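HOME ORGANIZATION AND HOUSEHOLD MANAGEMENT
Unit 7: Sorting small objects, and what a basket can and can't do
Course notes, revised March 14, 2022

Read before class

You will need a table, something to cover it, one open container and whatever is in your worst drawer. Don't buy anything for this unit. If you have already bought something, bring the receipt and we'll use it in the discussion.

These notes replace the old Unit 7, which leaned heavily on the Gramley method. Several of you have come across Gramley in other courses and may wonder why it has shrunk to a paragraph. The short answer is that I taught it for four terms and could not find that it did what it says. The longer answer is below.

1. What the methods claim

Most published sorting systems make two promises. The first is that if you sort things the right way once, you won't have to do it again. The second is that the right way is the one in the book.

The Gramley method asks you to sort by how often an object is used: daily, weekly, yearly, never. It sounds sensible. The trouble starts when a person picks up a power adapter and has to say how often it is used. Some adapters get used every day for a year and then not at all. Some have never been used since they came out of the box but will be needed the moment another one fails. Students given a mixed drawer and the Gramley categories put the same adapter in three different piles, and each of them could defend the choice. A category that will take anything isn't much help.

The Flostel system sorts by room. Everything belongs to a room, and anything without a room leaves the house. I have more time for this one. It breaks down in small homes, where the table you eat at is also the desk, the sewing room and the place where parcels get opened. Flostel's handbook handles this by advising you to "assign a primary room identity" to the table. I have read that page many times and still don't know what I am supposed to do on a Tuesday evening version of it, or any other evening.

Then there is sorting by kind: tapes with tapes, chargers with chargers. It's what most people do without being told. It has no book behind it that I know of, and I suspect that is why it gets so little attention.

2. The evidence, such as it is

There isn't much. I keep a folder of articles on household sorting, and most of them trace back to the same few surveys, in which people were asked whether they felt better after tidying. They did. I would too. Feeling better on the day tells you very little about the state of the drawer by July.

What I would like to see is a comparison in which the same household sorts the same drawer two different ways, some months apart, and somebody checks how long it takes to find a named object afterward. I haven't found one. If you do, bring it in.

In the meantime, treat the following as working rules. They come from watching people do the exercise in class, which is a poor sort of evidence but at least it's ours.

a) People sort faster on a covered surface than on a bare one. I don't know why. It may be that the cover marks out an area and stops things from drifting. It may also be that those who bother with a cover are the ones who were going to be fast anyway.

b) People sort more slowly when the container is already in front of them. They start filling it before they've decided what it's for.

c) Labels made before sorting are nearly always wrong.

d) Labels made after sorting are wrong less often, but they go out of date and stay on the box.

3. Containers

The Damgaard divided tray is the one people ask about. It has 11 compartments, and I have yet to see a household with exactly 11 kinds of small object. What happens is that the first few compartments are used well, the next few hold one thing each, and the remainder collect coins. The tray isn't badly made. It solves a problem for a person whose belongings happen to match it.

Curby bins are deeper and have no dividers, so things pile up and the useful object is at the bottom. The Curby leaflet says the stacking lid "doubles your space." It doubles the number of steps between you and the scissors.

A plain open basket does less and promises less. It will hold a group of objects together and let you carry them to another room. It won't keep them in order. If you expect order from a basket, you'll be disappointed within the week, and the next thing you'll do is buy a tray.

Three questions to ask of any container before it's allowed on the table:

Can you see what is in it without moving anything?
Can you carry it with one hand, full?
What will you do with it if it turns out to be the wrong size?

The last question is the one that gets skipped. Most of the empty containers I've seen in closets were bought to tidy something up.

4. Class exercise: the mixed table

Work in pairs or alone. Allow the whole session. There is no prize for finishing, and the pair that finishes first usually has a pile called "other" that is bigger than all the rest.

Step 1. Cover the table. A cloth, a sheet of paper or a baking mat will do. If your mat has measurements printed on it, ignore them for now. One year a student lined up every object along the ruler marks and ran out of time before making a single decision.

Step 2. Set the objects out where you can see them, with the container to one side. Leave it empty until Step 5. Objects may touch, but try not to stack them. Large things that have their own place, like a box of tissues, can stay on the table as long as they don't hide anything. The starting layout can be loose. A tape roll, a toy and a remote control lying near one another is fine, and is closer to what a real table looks like than the neat grids in the handbooks.
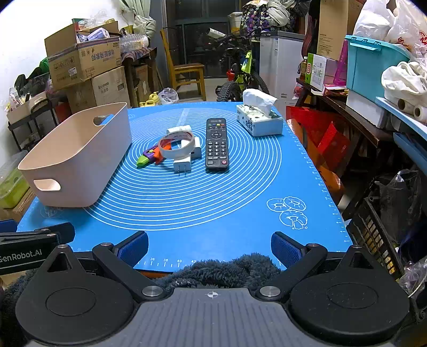
Step 3. Look for pairs. Before any categories, find objects that are plainly the same sort of thing. The two rolls and the two white adapters are the easy ones in this layout. Say them out loud if you're working with a partner. Pairs are useful because there's very little to argue about, and you want a few decisions behind you before the arguments begin.

Step 4. Deal with the single objects. The remote control and the carrot-shaped toy knife are good test cases. The remote clearly belongs with a device, so the decision is about where that device is and whether the remote could live beside it. The toy knife belongs with other toys, and if there are no other toys on the table then it's a visitor. Visitors go back to where they came from. They don't get a category of their own, and they don't go in the basket "for now."

Step 5. Decide what the container is for, in one sentence, and write it down. "Things for wrapping and mailing parcels" is a sentence. "Bits" is a confession. Only then put anything in it.

Step 6. Check the container against the sentence. Take out whatever doesn't fit. In most groups at least one object has crept in because it was small and the basket was close.

Step 7. Leave the "don't know" objects on the table. Write down what information you'd need to decide. For an adapter this is usually what it fits. Plugging it in tells you whether it works, which is a different question, and one I'd like you to keep separate in your notes.

5. A note on cost

One catalog priced a full set of matching organizers for a kitchen, a desk and a hall at 2190 dollars. I mention it because a student once brought that catalog to class as a starting point. Do the exercise first. Write down what you have, in kinds, and how much of each. If at the end you still want the matching set, you will at least know which parts of it would stay empty.

I'm not against containers. I own several, and a couple of them are even in use.

6. To hand in

One page, typed or handwritten. Include:

Your one-sentence description of what the container was for
The objects you left undecided, and what you'd need to know about each
One place where you and your partner disagreed, with both arguments given fairly
Whether you would sort the same table by room, by use or by kind next time

Please don't tell me the exercise changed your life. Tell me where the tape is now, and check again in two weeks before you answer the follow-up sheet.

Reading for Unit 8: the Flostel handbook chapter on shared tables. Mark any sentence that gives an instruction you could carry out, and leave the rest unmarked.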